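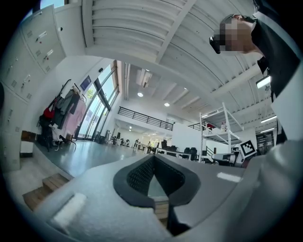
Workshop and Household Tips: Labels, Notes and Storage

Dundville Household Services, Advice Page 28
Revised 2024-09-28

The following advice is offered to residents who keep a home workshop, a utility room or a shared storage area. It replaces the sheet issued in August.

Choosing a label

Paper labels are suitable for dry shelves and for boxes that are seldom moved. In a garage or cellar, use a plastic label or a tie-on tag. Wipe the surface with rubbing alcohol and let it dry fully before pressing the label down. Write with a permanent marker in capital letters at least half an inch high.

Sticky notes are best kept for short messages, such as a repair still to be done. A note on the back of a chair is easily seen by the next person who goes to sit down. Replace it with a tied tag if the message must stay longer than a few days.

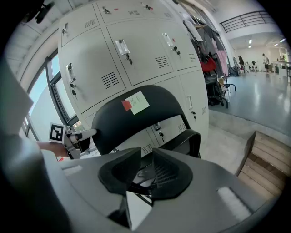
Removing old adhesive

Warm the label with a hair dryer on its low setting and lift one corner with a plastic scraper. Rub any residue with a little cooking oil, leave it for ten minutes, and wash with dish soap. Test painted surfaces first – some finishes will dull. Metal blades should not be used on enamel.

Straps and buckles
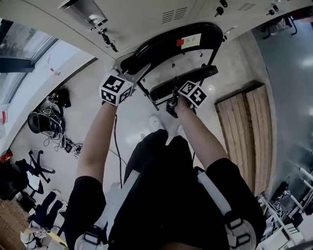 Straps stored in a heap will twist and fray at the folds. Roll each one from the plain end and secure it with a rubber band. Where two straps end in plastic buckles, as on a white shoulder harness, fasten the buckles before washing by hand in cool water. Hang to dry away from direct heat. A cracked buckle should be replaced and never glued.

Residents of Willthorpe may request printed copies of this page by quoting reference 613.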